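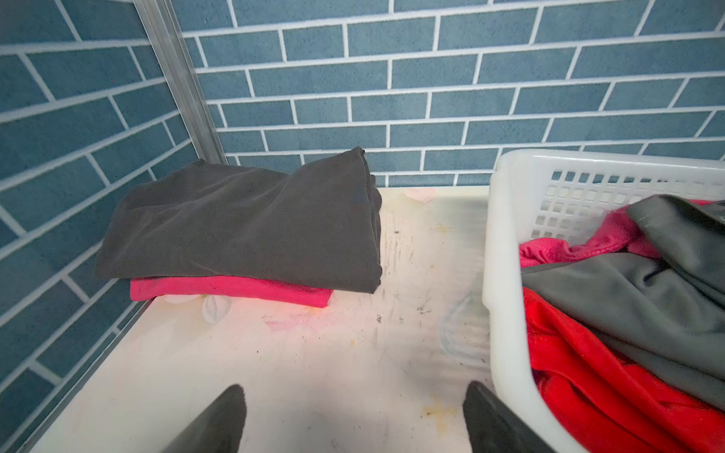

Reto Gruber atende com pressa, já avisando que tem vinte minutos. Ele coordena a coleta de demonstrações na Trindholm, em Dorkville, e passou boa parte do ano pensando em camiseta. Em dobrar camiseta, melhor dizendo. Ou em ver dois braços dobrando.

"Todo mundo pergunta do modelo. Pergunta de rede, de arquitetura. Pouca gente quer saber quem dobrou roupa o dia inteiro."

A meta era 1.000 episódios até 12/12/2022. Chegaram lá? Quase. Gruber não dá o número final, diz que depende do que se considera episódio bom. Dos gravados em agosto, jogaram fora mais de 90. Operador novo, movimento tremido, braço parado no meio da tarefa enquanto a pessoa pensava.

"A hesitação entra no dado. O sistema aprende a parar também. Fica lá, pensando na vida."

Quem treina os operadores é Lorenz Strebel, que veio da Zwahlen e entrou na conversa pela metade, ainda de casaco. É dele a regra de não repetir sempre a mesma posição inicial da peça. Amassada, esticada, do avesso, uma em cima da outra. Pano é ruim de agarrar, explica, porque nunca cai igual duas vezes.
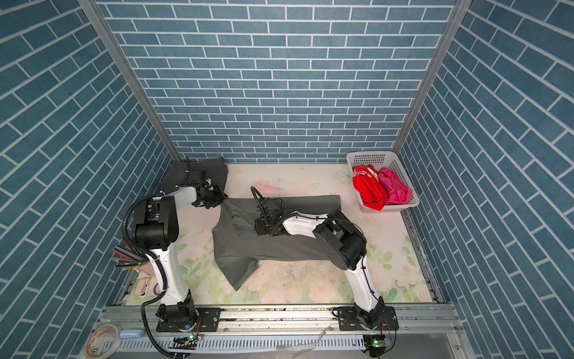 "Manga é o pior", continua Strebel. "Você pega no meio achando que pegou a barra e a peça torce toda. Aí tem que decidir — solta e recomeça ou conserta dali mesmo. Eu peço pra consertar. Quero a correção gravada."

Gruber discorda em parte. Acha que correção demais deixa os episódios longos e o treino lento. Os dois discutem isso faz meses, e discutiram de novo na minha frente, por uns bons minutos. Ficou assim: correção entra, mas marcada a parte, com etiqueta própria no Skurnlow, o programa interno onde eles revisam tudo.

E a revisão? Manual. Cada episódio visto por 2 pessoas, câmera do punho e câmera fixa lado a lado. Strebel diz que a do punho mostra os dedos abrindo na hora errada, coisa que de longe passa batido.

Pergunto do próximo passo. Toalhas, talvez. Gruber faz careta.

"Toalha é fácil demais, é um retangulo. Eu queria meia."

Strebel ri e diz que meia, nem pensar, não antes de resolver a manga. O telefone de Gruber toca, ele levanta. Acabaram os vinte minutos.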